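Kurs Textilpflege im Haushalt, Handout zu Sitzung 3
Thema: Frontlader richtig beladen

Zur Faustregel »Trommel voll, aber eine Handbreit Luft« gibt es viele Ratgeber und wenig Belege. Eine Handbreit ist kein Maß. Wer sie trotzdem verwendet, sollte dazusagen, für welches Programm.

Ähnlich vage bleibt die Farbtrennung. Der Hersteller Flovura wirbt für sein Farbfangtuch mit 14 gemeinsam gewaschenen bunten und weißen Teilen, nennt aber weder Temperatur noch Gewebe. Das reicht uns nicht.
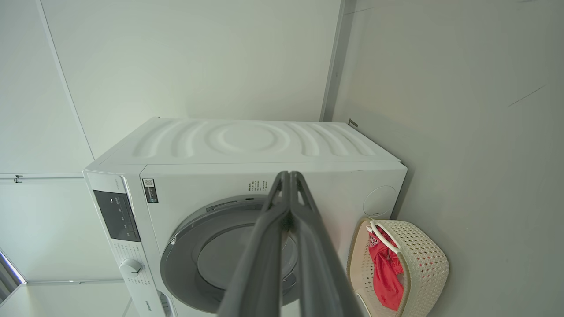
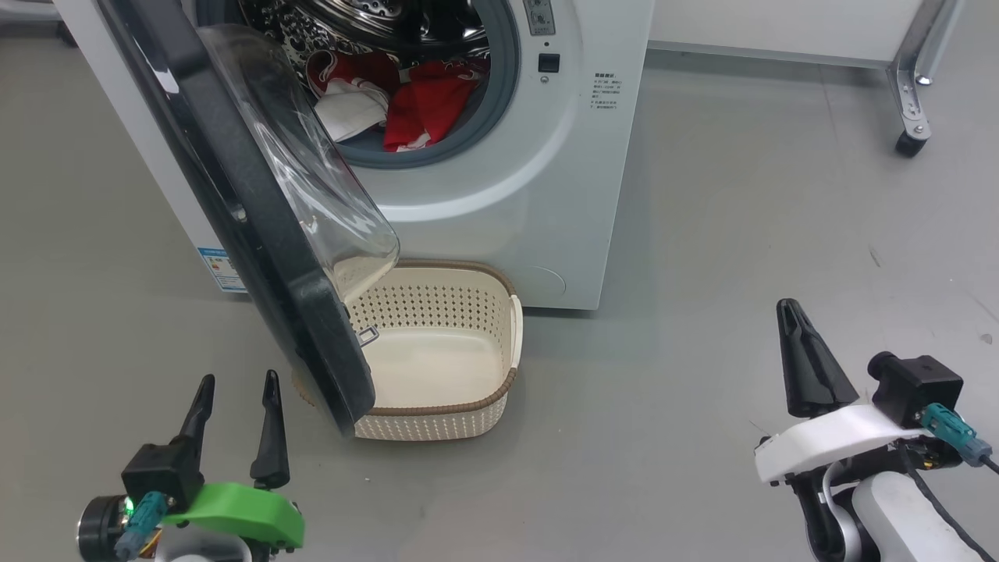

Abb. 1 und 2: Frontlader in der Nische; bei geöffneter Tür Rotes und Weißes in der Trommel, davor der leere Korb.

Zu Abb. 2: Würden Sie so starten? Ob das rote Teil abfärbt, sieht man ihm nicht an. Pflegeetikett lesen, im Zweifel an einer Innennaht mit feuchtem weißem Tuch prüfen. Auch dieser Test schließt späteres Ausbluten nicht sicher aus.

Offen aus der letzten Sitzung: Spart das Kurzprogramm wirklich Strom? Die Broschüre von Prurer behauptet es, vergleicht aber verschiedene Temperaturen.

Bis zum nächsten Mal: Programmtabelle der eigenen Maschine mitbringen, 2 Programme vergleichen.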